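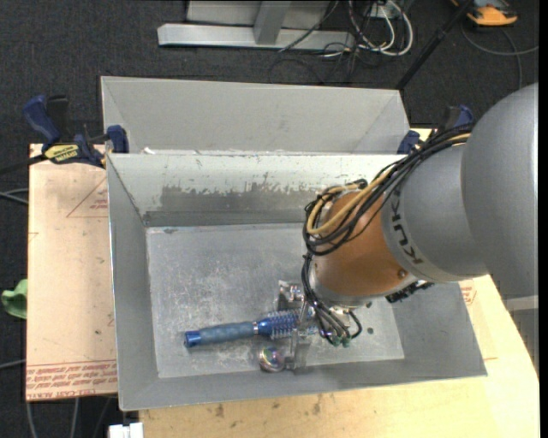

*Blue hairbrush and a small shiny ball, gray metal bin.*

## Moving the blog off a database

Oct 4, 2024

I finished moving this site from Pruro to a static build. The old setup ran 13 plugins, and 3 of them existed only to undo things the others did. Pages are now generated on my desktop with Mesitz and copied to the server over rsync.

The export was the slow part. Pruro writes posts as one large XML file and stores dates in local time with no offset, so anything published near midnight came out a day early. I wrote a short script to add the offset back. It handled 1,296 posts and comments in one pass. Footnotes did not survive and I have been fixing those by hand, oldest first.

Redirects are in a flat file with 300 lines. The old category URLs all point to the archive page. Feed readers should pick up the new feed without any changes, although some may show older posts as unread.

Search is gone for now. I tested Sidik, but its index was larger than the text it indexed. Comments are closed until I find something that does not need a login.

Known problems: code blocks scroll badly on phones, and two posts from March have the wrong title.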